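Owning A Home > Tools and Calculators > Reviews > Womlow mortgage tracker

Womlow review: is it worth paying for a mortgage tracker?

By Arash Khosravi
3 Jan 2026

Womlow is a subscription service that watches your home loan and tells you when refinancing might save you money. You give it your balance, your rate, the years you have left and a rough value for the house. It checks those against the rates lenders are advertising and sends an alert when the numbers cross a line you set.

I signed up in February and paid with my own money. My loan is a 30-year fixed with Talebi, a small lender that doesn't show up on most comparison sites, so I wanted to see how Womlow would cope with it.

Setting it up

Setup took me 45 minutes. Most of that was spent hunting for my escrow figures, which Womlow asks for even though it doesn't use them for much. If you have a recent statement in front of you it should go faster. Talebi wasn't in the list of lenders, so I picked "Other" and typed everything in by hand. That also means my balance doesn't update by itself, and I have to go in and change it after each payment.

You don't have to give a Social Security number, and signing up did not touch my credit.

The alerts

I got six alerts in all. Four were for small drops that would not have covered closing costs on a loan my size. The other two were worth reading. One showed a saving of $295 a month, but when I opened it the new loan ran a full 30 years again, and I have 22 left. Over the whole term I would have paid more. The app does show this, in gray type on the second screen. I think it belongs on the first.

You can tell it to compare only loans that end when yours does. Look under Settings, then Term, then Match Remaining. I would turn that on before doing anything else.

The break-even calculator

This is the best part of the service. You put in closing costs, points and how long you expect to stay in the house, and it gives you the month when the new loan starts to pay for itself. I checked it against my own spreadsheet and the results matched to within a few dollars. 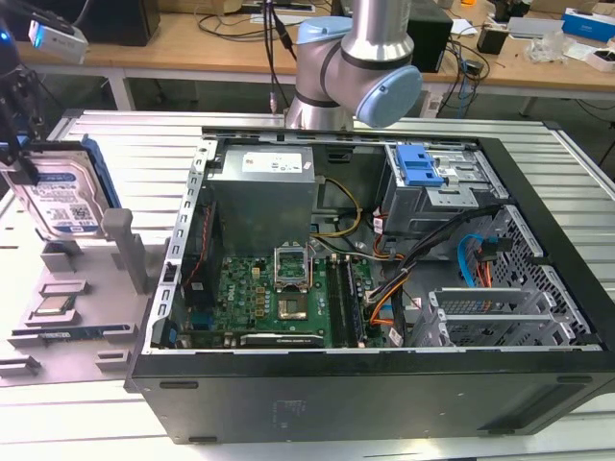

It also lets you add the closing costs to the loan balance and see what that does to the date. Rekia, the free tracker I used before this, can't do that. Rekia does send fewer emails, though, and its chart of past rates is easier to read.

Customer support

I wrote in once, to ask about adding a second loan. The reply came the next day and answered the question - you need the higher plan. I didn't upgrade. Lestance includes two loans in its basic plan, so look there first if you have a rental or a home equity loan to keep track of.

Who should get it

If you plan to refinance in the next year or so and your lender is on the list, Womlow will save you some checking. If your rate is already well below what lenders are offering, skip it and use a free tracker. You can cancel from the account page, and my data was still there to download afterward.

Rating: 3.5 out of 5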